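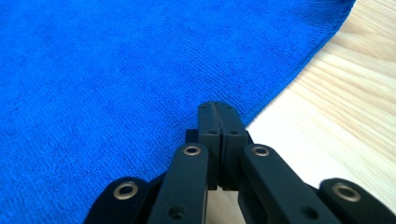
# Ticket 420: Towel demo stalls at the fold, open day prep

**Status:** closed, with muttering
**Opened by:** Facundo Escobar
**Assigned to:** Sebastián Ocampo
**Station:** Muvemano, towel table
**Opened:** 2024-09-01

## Reported problem

Visitors get a go with the hand-held gripper at the towel table. The idea is that you pinch the edge of the blue towel, carry it over, and let go. Then the screen next to the table plays your motion back as a line, and you feel clever for a moment.

During the run-through, the screen said NO GRASP on almost every try. The towel was clearly being picked up. I was holding it in the air at the time, reading a message telling me I was not. Same message with the tea cloth from the kitchen.

We open the doors to visitors tomorrow morning and this is the only station where people get to touch anything. The other one is a poster.

Facundo

## Log

**Entry 1, Sebastián**

Restarted the playback software (Ritine). Restarted the laptop. Restarted the screen, which I know does nothing, but it was there. Still NO GRASP.

Please tell me which towel, which table and who was squeezing.

**Entry 2, Facundo**

Blue microfiber, pale wood table, me. I have been squeezing things for years without complaints.

**Entry 3, Sebastián**

Ran 26 pinches by hand with the raw finger reading open in a second window. The fingers close fine and the linkage moves freely, no grit, no play worth writing down. Reading at fully closed with nothing between the pads should be 0. It sits at 0. With one layer of towel it goes to 3 or 4 and hops around. With two layers, 9.

So the hardware knows. Ritine is the one with doubts.

**Entry 4, Sebastián**

Found the grasp setting. Ritine calls it a grasp if the fingers stop short of closed by more than a set amount. Ours was set to 100. For comparison, 100 is a coffee mug. The profile loaded on the laptop is named `cinar_mugs_FINAL`, left over from the visit to Çınar in April, where the demo was mugs and it all went beautifully, as I have been reminded.

By that standard a towel is nothing at all. You could fold it over five times and still be told to try harder.

**Entry 5, Sebastián**

Made a new profile, `towel`, with the limit at 6. Results:

- Two layers at the edge: grasp every time.
- One layer, edge: grasp if you squeeze and mean it.
- One layer, middle of the towel: no.
- Nothing at all, squeezed hard: grasp. Great.

The last one bothered me. If you really clamp down, the pads flex and the reading wanders up past 6 on its own. Facundo clamps down. Visitors under ten will clamp down like they're cracking a walnut.

**Entry 6, Facundo**

Can we just tell people to be gentle?

**Entry 7, Sebastián**

We can tell them.

**Entry 8, Sebastián**

Second change. Ritine has an option called "settle," which waits a moment after the fingers stop and then takes the reading. It was off. Turned it on, with the wait at 207 milliseconds. I did not choose that number for any good reason. I dragged the slider, it landed there, and it worked, so I am leaving it alone.

Put the limit back up to 7. Empty squeezes now read as empty, including Facundo's. Two layers still pass. One layer is a coin toss, so the instructions will say to take the rolled part of the edge, where the fabric is a bit thicker.

**Entry 9, Facundo**

Tried it with the people from Revgate, who are lending us the screen and were here to make sure we hadn't put stickers on it. Three of them had a turn. Two good grasps. The third held the gripper upside down and talked the whole time about a boat. It logged a grasp anyway and drew a lovely line.

One of them asked if the towel comes with it.

**Entry 10, Sebastián**

It does not.

## Fix

1. Open Ritine and load `towel`. If the name in the corner says anything about mugs, stop and go back.
2. Close the fingers with nothing between them and check for 0. If it shows 1, press Zero. If it shows 5 or more, wipe the pads and try again.
3. Lay the towel flat with one edge running across the table so there's bare wood to start from.
4. Bring the closed fingers to the edge, open, slide one pad under, close. Wait for the beep before lifting.
5. Hand it to the visitor, then stand where you can reach the laptop.

## Things to know for the day

- The beep is quiet. There was a louder one available and I turned it down after the first hour.
- If someone gets NO GRASP twice in a row, let them fold the edge over once and have another go. This counts. We're not grading them.
- Keep fingers (the real kind) out of the linkage arms. They close toward each other and they pinch. I tested this more than I planned to.
- Microfiber leaves fuzz on the pads. Wipe them between groups.
- Playback lags if more than one browser tab is open. Facundo, this means the football.

## Closing notes

**Sebastián:** Cause was the wrong profile, plus settle being off. Both fixed and saved. I have renamed the old profile `mugs_only_not_towels`. Closing.

**Facundo:** Reopening. Someone asked if it also does socks.

**Sebastián:** A sock is two layers. Closing.

**Facundo:** Tried a sock. Grasp. Leaving it closed, but I've put a pair in the drawer under the table.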